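How to Read to Learn

Some books tell stories. Others give you facts, and those are called nonfiction. A nonfiction book works a little differently, so you can read it a little differently too.

Start with the title and the headings. They tell you what each part is about.

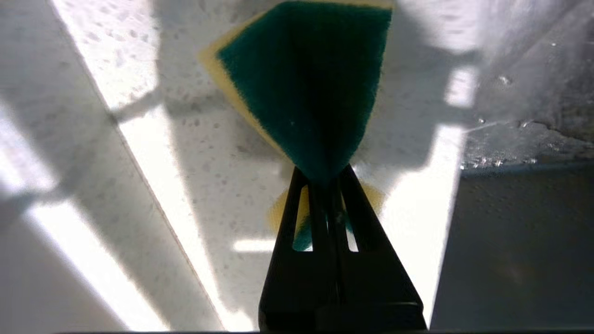 Headings help you guess what comes next. If a page is called "Two Layers," look for words that tell you about each one. A writer might describe a kitchen sponge this way: the yellow part is foam, and the dark green part is a scouring pad. Now you know what "scouring pad" means – the green layer.

When you meet a new word, read the sentence again. Then read the one after it. If you are still stuck, try the glossary at the back.
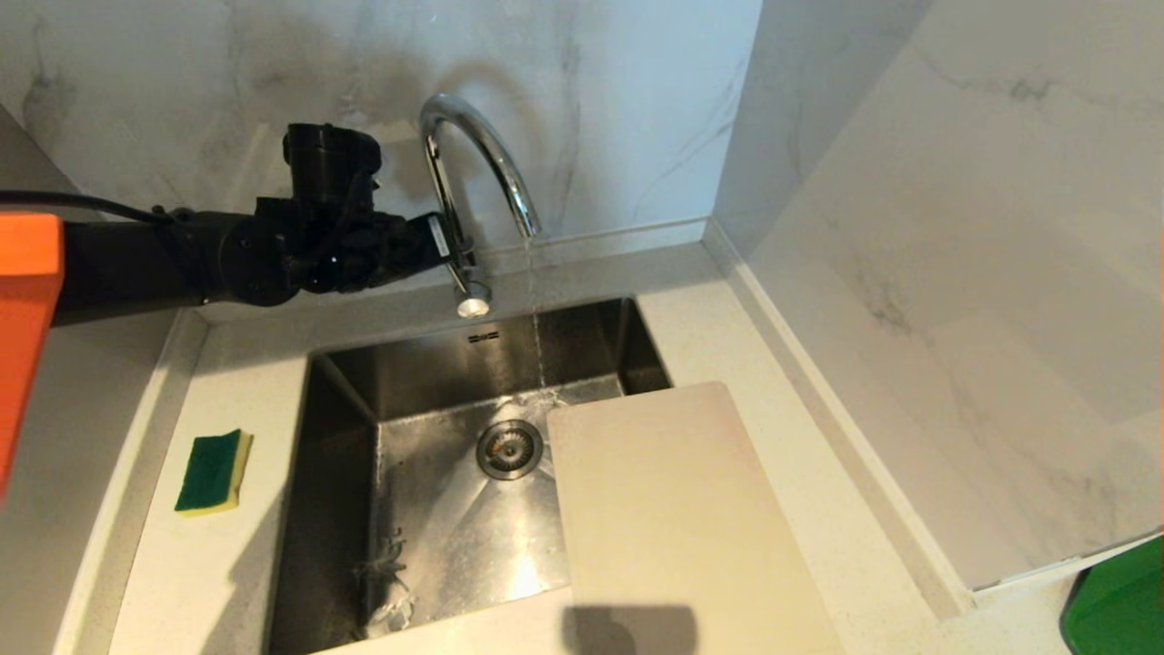

A tall, curved faucet over a square sink.

Last, close the book and tell someone two facts you learned.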